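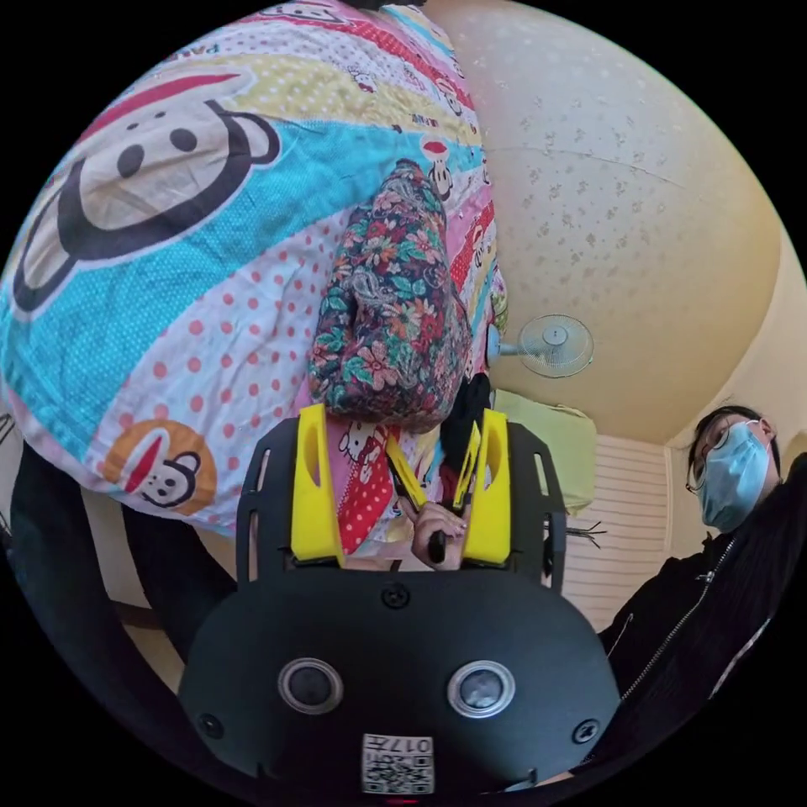 Fingers open, floral cushion on the comforter.

Section 4. Picking up soft items

I wrote this part after my first month on the bedroom jobs at Clarnwood, so it's how I do it – Ansel Van Dusen has his own way and that's fine too.

1. Open the fingers all the way before you reach for anything.
2. Come in slowly and aim for an edge or a loose fold.
3. Squeeze until the tips meet on the cloth, then lift.
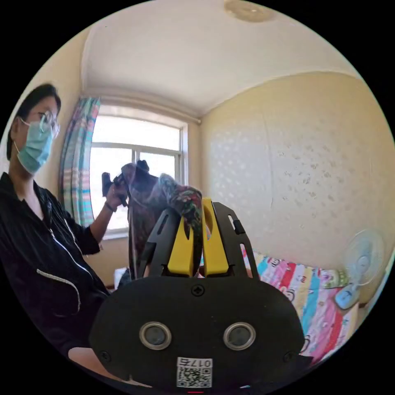

Fingers closed on the dark floral fabric.

4. Hold it up for a moment, then log the item.

Note: Each recorded pick goes to Rurden, where the robot learns from it. We used to fold all day. Now I do 40 picks a shift and spend the rest of my time checking logs with Salamatu Uzor, and boy, do my shoulders like that! I do miss the folding a little.

Caution: Keep your free hand away from the finger tips while they close.

Caution: Don't yank. If the cloth snags, open up and go back to step 1.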